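3.2 Surfaces beside the bed

The second part of the survey concerned the furniture which stands next to the place of sleep. In Kerkwood we visited 41 rented rooms, and in Watside 14. All visits were made in July, when most tenants had already lived in their room for at least one winter. Bakos, who worked in larger flats, proposed that the desk and the bed divide the day between them. Our material supports this only in part. In small rooms the desk is also a shelf, a dressing table and sometimes a place to eat, and tenants spoke of "clearing a corner" when they wanted to write (Figure 3).
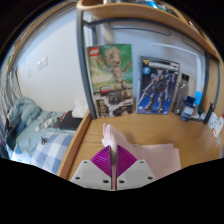

Figure 3. Cluttered desk beside a bed, with a pale pink sheet lying on it.

The distance between desk and bed was the strongest predictor of how the desk was used. Where a seated person could reach the mattress with one hand, tenants reported working on the bed more often than at the desk – also those who owned a proper chair. Several of them described the desk as "the place where things wait". We did not find the same pattern in the Ortuño data, but there the rooms were wider and the rent was paid by the employer. A comparison with the Drinetach houses, where the desks are fixed to the wall under the window, is given in Section 3.4.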